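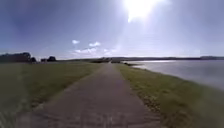 没有路缘石、没有白线的小路，机器人怎么知道自己该走在哪儿？

靠三样东西拼起来：一个逐帧判断"哪块地能走"的分割网络，一张跟着车滚动的局部代价地图，再加一个每个周期都重新挑轨迹的规划器。边界线在我们这套软件里没有单独的表示，它只是代价变陡的地方。

打印本页 | 用电子邮件发送

草地、水边和一条旧沥青路：户外小车的感知与规划
讲者备注（整理版），2025年7月

开场先打个招呼。我是Prasanna Mridha，在Steinbach做导航软件，平时待的地方就是感知和规划中间那条缝，两边出了问题都来找我（规划的人说地图是脏的，感知的人说规划器太胆小，我两边的代码都得看）。下面的备注是我自己讲的时候看的，口水话比较多，会后有人来要，我就稍微顺了一下句子，没有大改。幻灯片另外放，备注里写"翻页"的地方就是翻页。

先讲清楚几个名字，不然后面全是黑话。车叫Drolarier，轮式，速度跟人散步差不多。规划器叫Tresero。看日志、回放、打标签的那套工具叫Sekier。这三个名字都不是我起的，别问我怎么念，我们组里就有三种念法。

翻页。

今天只讲一种路：公园里水边的步道。一边是草地，一边是草坡，草坡下去就是水。听起来特别简单对吧？路又直，又没有车，我刚接手的时候也觉得两个星期能弄完。结果这条路把我们从室内带过来的假设挨个拆了一遍。

第一个假设：路有边。室内走廊有墙，马路有路缘石，仓库地上有胶带，你总能找到一条线，拟合一下，算个横向误差，丢给控制器，完事。我们第一版就是这么干的，检测左右两条边，取中线，纯追踪。在园区的水泥路上跑得漂漂亮亮，一到步道上就开始扭。原因一看回放就明白：检测器今天觉得边在沥青的尽头，下一帧觉得边在沙土的尽头，再下一帧又觉得草最高的那一排才是边。三种答案都说得通！你让三个人来标，三个人也标得不一样。

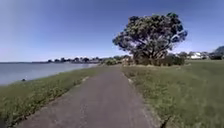 水边步道，水在左侧。沥青两边直接过渡到浅色沙土和短草。

这种边，我建议大家放弃画线。标注的时候我们试过折线，标注员问得最多的问题就是"这条沙土算不算路"。我后来把问题改了，改成"车轮压上去你介不介意"。答案分三档：随便压、能压但最好别、不许压。沥青是随便压，沙土和贴着路的短草是能压但最好别，草坡往水边去的那一片是不许压。改完以后标注员之间的分歧一下子少了很多，而且这三档可以直接变成代价，中间不用再翻译一次。

（这里如果有人举手问为什么不直接标材质：我们标过，材质和能不能走对不上号。平地上的草和斜坡上的草是同一种草。）

右边草里要是有一道深色的裂口，离路面很近，该怎么标？我们现在的规矩是：看不清深浅就按最坏的来，归到不许压，再往外扩一圈。宁可让规划器少用半条草地。这个规矩是吵出来的，我到今天也不觉得它完美，在窄路上它会把能走的宽度吃掉一截，车就在那儿磨蹭。

翻页，讲代价地图。

分割网络出来的是图像里的每个像素，规划器要的是地面上的格子，中间得投影。投影这一步的前提是地是平的，而步道旁边的地恰恰不平。草坡是往下走的，你按平地去投，坡上的点会被投到比实际更远的位置，于是坡的起点在地图上看着比真实情况平缓、宽裕。这个方向的错误很讨厌，因为它让车以为自己还有地方。

我们的办法分两层。有深度的近处用深度，不假设平面。远处深度稀了才退回平面投影，但是退回来的格子会打上一个"信不过"的标记，代价照常算，可是不允许规划器把终点放在里面。就这一个标记，我前后改了四版，最后留下来的是最笨的那一版，一个布尔值。中间我写过一个很漂亮的置信度衰减函数，有三个参数，没人会调，我自己过了一个月也不会调了。

还有水。水面对感知来说是个很烦的东西：平，颜色浅，纹理少，跟被太阳晒白的路面有时候真像。纯看图像，网络偶尔会把远处的水认成可通行，而且认得特别自信。我们加了一条很土的约束：可通行区域必须跟车轮底下这块连着，不连着的一律当不存在。中间隔着一条草坡，水就自动没了。它挡不住所有情况，但是便宜，一次连通域就搞定。

逆光也要单独提。太阳在正前方的时候，图像上半部分洗白，自动曝光就去照顾天空，近处的地就压暗了。我们把测光区域锁到画面下半部分，天爱多白多白，反正规划器不看天。这一行配置比我们换的两个骨干网络加起来都管用（做网络的同事坐在第三排，对不起啊！）。

翻页。时序。

分割结果从曝光到进地图，现在是80毫秒。早先是400毫秒，那会儿车拐弯的时候地图是糊的，草地会被抹到路上来。大家第一反应是去压网络，我也是，量化、裁剪、换小模型，折腾了好久。后来老老实实在每个环节打时间戳，发现一大半时间耗在一个消息队列里，有个订阅者默认缓存了一堆旧帧，按顺序慢慢吃。把队列长度改成一，丢旧的留新的，好了。所以各位回去第一件事，先打时间戳，再谈模型。

另外一点，哪怕只剩80毫秒，也要用曝光那一刻的位姿去投影，别用处理完那一刻的。位姿缓存往回查一下，做个插值，代码没几行。我见过好几个项目在这儿偷懒，直线上完全看不出来，一转弯就露馅。

翻页。Tresero怎么挑轨迹。

每个周期它撒出去一把候选弧线，每条弧线在代价地图上积分，加上偏离参考路线的代价，加上跟上一次选择差太远的代价，然后选最小的。教科书写法，没有什么新鲜的。要讲的是最后那一项，跟上一次差太远的那个。没有它，车在宽路上会左右犹豫：路这么宽，左边走右边走分数差不多，噪声一来就换边。权重太大，前面真有人过来又反应迟钝。我们最后让这个权重跟着前方的空旷程度走，空旷就粘一点，前面有动态的东西就松开。

顺便说参考路线。很多人以为参考路线就是沿着路中间画一条，我们试了，不好。人在步道上习惯靠一边走，你的车占着正中间，对面来的人不知道该往哪边让。我们把参考线偏到离水远的那一侧，偏多少是按路宽算的。往返的时候水会从左边换到右边，偏移的方向也得跟着换，第一次上路我就忘了写换方向这件事，回程它老往水那边贴，我一路跟在旁边，手就没离开过急停。

翻页。车身遮罩，这一页短，但是一定要讲。

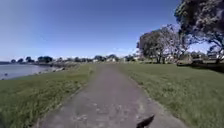
草往路面上长，没有路缘石。底边中间偏右的黑色尖角是车身的一部分。

相机能看到自己的车身，这事太常见了，常见到大家都懒得处理。那一小块黑的，网络每次都得给它一个类别。给"不许压"，车前面就永远有一个障碍物跟着跑，规划器会很礼貌地一直想绕开自己。给"随便压"，那这一块后面真有东西也看不见了。正确做法是给"不知道"，地图上这几个格子不更新，保留上一次从别的角度看到的值。

遮罩别手画一次就不管。支架松一点、拆装一次，位置就变了。Sekier里现在有个小检查：拿一段行驶中的录像，按时间方向算每个像素的变化，车在走，世界都在变，一直不变的那一块就是自己（天空也会不怎么变，所以只查下半部分）。跟存着的遮罩一比，对不上就拦住，不让发车。我们用600帧来算，够了，再多也没见更准。

还有路面上的那些浅色印子，压扁的东西、叶子、风化的斑块，都长得差不多。早期版本把它们当小障碍，车就在平平的路上画龙。现在的处理是看有没有高度，没有高度、面积又小的，一律并回周围的类别。树荫也是同一个毛病的大号版本，深绿变成更深的绿，网络有时候会在阴影边上切一刀。数据增强里加随机的暗带，糙是糙，有用。

翻页。工具。我最想讲的其实是这一段，每次都讲不完。

我们从四月开始攒回放库，现在里面是2,194个片段，每个片段都是车当时做得不好或者人接管过的地方。谁改了规划器或者网络，合并之前全库重跑一遍。注意是开环重放，车不会真的按新的轨迹走，所以它答不了"新版本会不会开得更好"，它只能回答"在同一个瞬间，新版本会不会挑一条离谱的弧线"。这个区别我每次都要说三遍，因为每次都有人拿重放分数去写周报。

片段怎么挑也有讲究。一开始是谁遇到问题谁就剪一段扔进去，结果库里全是转弯，因为转弯的问题显眼。直路上那种慢慢往一边漂的毛病一个都没有，漂到最后人手扶一下，谁也不会专门去剪。后来我们让Sekier自己去捞：横向误差连续往一个方向走，就算没人接管，也拎出来给人看一眼。捞上来的里面废的不少，但好几个相机外参的问题都是这么抓到的。

再说一个界面上的小事。以前看回放，左边图像右边地图，两个窗口，眼睛来回跳。我写了个叠加，把代价地图反投影到图像上，半透明。就一个下午的活。从那以后感知和规划两边的人吵架，吵的是同一张图了，会短了一半。各位如果只带走一样东西，我投它一票。

翻页。没解决的。

长草。草长到一定高度深度相机会说那是一堵墙，车就停在那儿等墙走开。我们现在看图像里像草、深度里有高度，就降一级，可是草里真有石头怎么办，没想好。

积水。路上一摊水，能走，深不深不知道。目前是绕，绕不过去就叫人。

很远的那团深色的东西，可能是灌木，可能是停着的什么，太糊了认不出来。我们试过让规划器提前减速，乘车的人没有，但是跟在后面走的人会嫌烦。现在干脆不理，进到深度可靠的范围再说。以这个速度来得及，速度往上加就得重新算刹车距离。

提问时间留长一点。有人问代码开不开放：Sekier里做遮罩检查的那部分在走流程，Tresero暂时没有计划。有人问要不要装激光：装了，在另一台车上，那是另一个话题，可以会后到走廊里找我，我带了笔记本，可以现场放叠加的录像。

读者留言

小舟不系：队列长度那段看得我一身冷汗，刚去查了我们的，缓存是十。谢谢！

kezhen_nav：三档标注的想法很好。想问"能压但最好别"这一档，代价是固定值还是学出来的？我们学过一版，换个季节草黄了就不对了。

Prasanna Mridha 回复 kezhen_nav：固定值，手调的。学出来的那版我们也有，死法跟你一样。

南窗下：开环重放那段能不能再展开讲讲？我们组每次周报都在犯这个错，我想直接转给组长看。

老算盘：水面那个连通域约束，要是路过小桥怎么办，桥面窄的时候会不会自己断掉？

Prasanna Mridha 回复 老算盘：会断，断过。现在连通之前先做一次闭运算，核的大小跟车宽绑在一起，桥再窄一点还是得人带过去。

联系我们 | 版权所有 Steinbach | 返回顶部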